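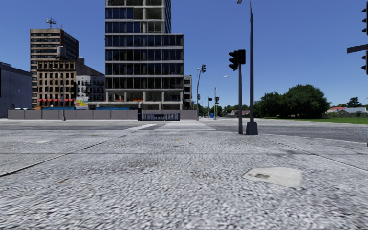
Street corner in the simulator, crossing towards the tower.

Too clean, our examples. Serel has 2,847 clips of pavement driving and most are dull - straight kerb, blue sky, nothing doing. Ozan Özkan wants more of the same by Monday. I'd take 403 awkward ones over the lot. Cracks, poles, a danger sign beside the walkway. A learner copies what its shown, boredom included.
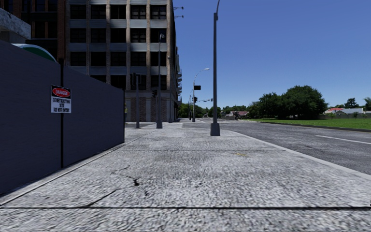 Pay for the hard bits

Slow to collect, yes. Maricel Mercado gets nine good ones in an afternoon and then somone asks why not fifty. Wrong question. Ask which corners we havent tried.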